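Friction: Why Things Stick, Slide and Wear Out
Science for ages 8 to 12
By Mirjam Maes

Push a book across a table and let go. It slows down and stops. The force that stops it is called friction. Friction acts wherever two surfaces touch, and it always pushes against the sliding.

Where friction comes from
Most surfaces look smooth from far away. Under a microscope they are covered with tiny bumps and dips. When two surfaces are pressed together, only the tops of the bumps touch. At those points the materials stick to each other a little. To make one surface slide, you have to break these small contacts again and again.

Two things decide how strong the friction is. The first is the kind of material. Rubber on dry pavement grips well. Steel on ice does not. The second is how hard the surfaces are pressed together. A full box is harder to slide than an empty one - the extra weight pushes more of the bumps into contact.

Starting is harder than sliding
Friction between two things at rest is called static friction. Friction between two things that are sliding is called kinetic friction. Static friction is usually the stronger of the two. You can feel this with a drawer that sticks. It takes a firm pull to get it moving, and then less force to keep it going.

Friction also lets you hold things. When you grip a tool, your fingers press on it from different sides. Static friction between skin and tool keeps it from slipping. If your hands are soapy, you have to squeeze harder.

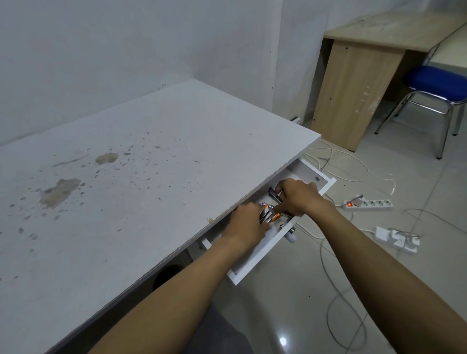
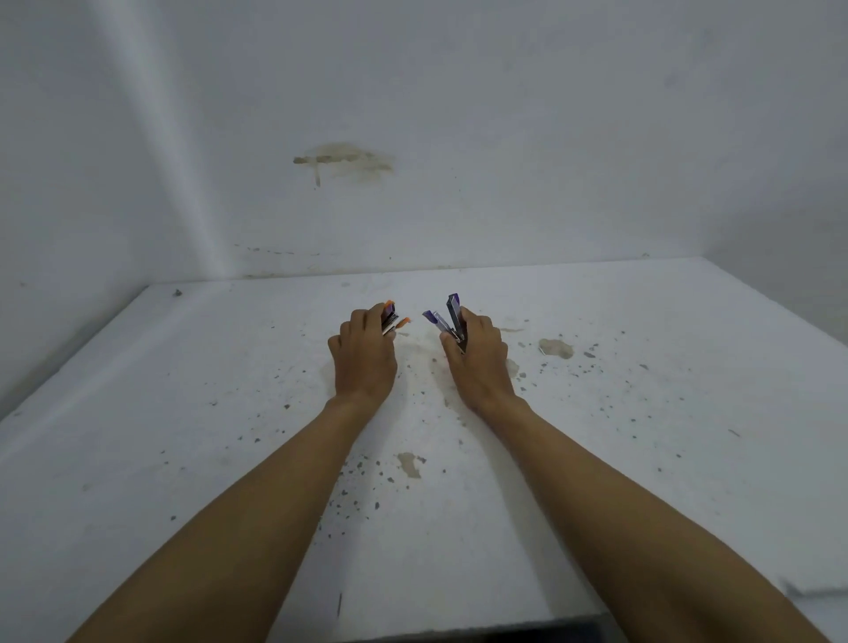
Wear
Each time surfaces rub, very small pieces can break off. This is called wear. One rub removes almost nothing, but many rubs add up. Stone steps in old buildings often have a dip in the middle, where most people walk. Pencils work by wear too. The paper rubs off bits of graphite, and those bits are the line you see.

Heat
Rub your palms together fast for 17 seconds. They get warm. Friction turns the energy of motion into heat. Car brakes use the same effect. Pads press against a metal disc, the wheels slow down, and the disc gets hot.

Making friction smaller
Oil and grease are lubricants. They form a thin layer between two surfaces, so fewer bumps touch. Wheels and ball bearings help in another way. They roll, and rolling usually takes less force than sliding.

Try it
You need a ruler, a coin, an eraser and a flat board.
Put the coin and the eraser side by side at one end of the board. Lift that end slowly. Use the ruler to measure how high the end is when each object starts to slide. Write down both heights. Then tape a sheet of sandpaper to the board and repeat the test.

Words to know
Force: a push or a pull.
Lubricant: a material that lowers friction.
Wear: the slow loss of material from a surface.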